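How to Write a Small Changelog for a Shared Workshop

If more than one person uses the same equipment, keep a written log of what was changed. It takes 4 minutes a day and saves a lot of guessing.

Start with a plain text file or a paper notebook. Give each entry one line: time, what was changed, who changed it. Skip the reasons unless they matter to the next person.

Use the same name for the same thing every time. If the left bench is "bench 2" on the wall plan, write "bench 2" in the log.

Write the old value next to the new one — "belt tension 11, was 76" is enough. Anyone can then put it back.

Leave out plans and wishes. Those go on a separate page, or they bury the real entries. Our first log at Skallow mixed the two and was hard to search by the end of the month.

At the end of each month, start a new page and copy over anything still open. 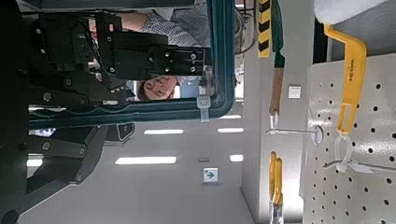
SKALLOW, July — Anas Ashour keeps the log in its current form, which has reached 2,130 lines. He sorts it by machine once a month and prints a copy for the shelf. If you are moving from paper to a file, type in the last month only and keep the old notebooks in a box.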